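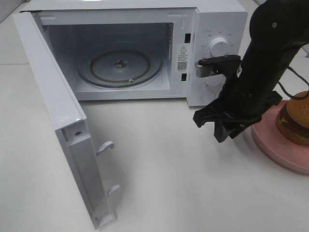
Katherine Cuervo told the Plavden residents' meeting in June that the proposed change to kitchen power limits would leave tenants guessing which appliances they could run together, and asked that the figures be posted in each unit before anything was switched over.

The proposal comes from Uvov, the company that manages electrical supply at the 68-unit Plavden building. It would put an automatic load limiter on each kitchen circuit. When the combined draw on a circuit passes a set level for more than 8 seconds, the limiter cuts power to the counter outlets and leaves the fridge and lighting supplied. The outlets are restored by pressing a reset button beside the unit's breaker panel.

Uvov says the building's main supply was sized for an earlier pattern of use, when most cooking was done on the gas ranges that have since been removed. Evening demand now peaks between 5:30 and 7 p.m. and has come close to the rated capacity of the riser on three floors. Replacing the riser was priced and set aside for this budget period. 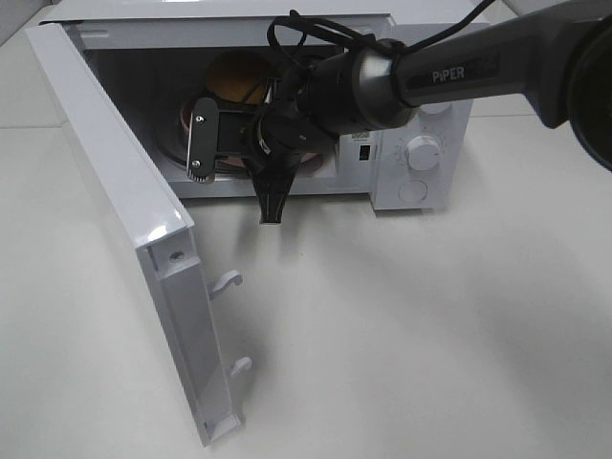

Under the draft rules, a kettle and a toaster on the same circuit would normally exceed the limit. A microwave and a rice cooker would normally not, although the outcome depends on the rated input of each appliance. Input power is the figure that counts. The cooking power advertised on the box of a microwave is lower than what the oven draws from the wall, and tenants are asked to read the rating label on the appliance itself.

Eliécer Carhuamaca, who prepared the load study for Uvov, said the limiters had been bench tested through 200 trips without a failed reset. He said the cut-off level could be adjusted by unit, and that kitchens with two separate counter circuits — mostly the corner units — would see little change.

Tenants at the meeting also asked about medical equipment plugged in at the kitchen counter. Uvov replied that those outlets can be exempted on written request, and that no limiter would be fitted in a unit while a request was being reviewed. The request form does not ask for a diagnosis.

Installation is expected to take one visit per unit, with the kitchen circuit off for part of the morning. Work would start on the lower floors. Clocks and timers on plugged-in appliances will need to be set again afterward.

A printed table of common appliance ratings is to be left in the mailroom. Written comments on the draft can be handed in at the building office until 3 p.m. on the last business day of the month.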